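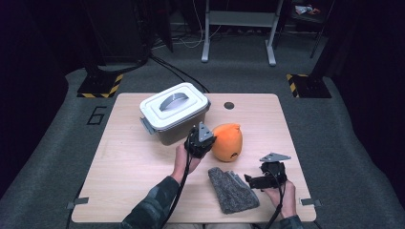 Visit report: Callamgate pumping station and filter works, May

The tour began at the intake building, where Benedita Matos, the shift engineer, gave the safety talk and issued hard hats. Cameras were allowed everywhere except the chlorine store.

Raw water comes from the Paewai reservoir through a single gravity main. The difference in level is 41 meters, so no pumping is needed on the inlet side. Two coarse screens remove leaves and branches. The left-hand screen was out of service with a worn chain, and the right-hand one was taking the full flow.

Treatment is conventional: coagulant dosing, settling, rapid gravity sand filters, disinfection. There are 10 filter beds in two rows. We watched a backwash on bed 4 from the gallery. Air scour came first and lasted a few minutes, then the rinse, with the dirty water running off to a recovery tank. Turbidity on the return to service is logged at the bed, and the bed is held out of supply until the reading settles.

The high-lift pumps are in the older hall. Three are fixed speed and one is variable — the variable set was fitted last and handles most of the daytime adjustment. Noise was high enough that Aivar Kalniņš had to save his explanation of the surge vessels for the corridor. The vessels are checked monthly for air charge. He also showed us a section of the original cast iron main, with about 94 years of scale on the inside.

The control room is small and has two desks. Refugio Arellano asked how the works runs during a power failure. The standby generator carries dosing, controls and one high-lift pump, and the Clokau service reservoir covers the rest of demand for part of a day.

Sludge handling was not included in the tour. Clem Brunton has requested the drawings for the press house and will pass them on when they arrive.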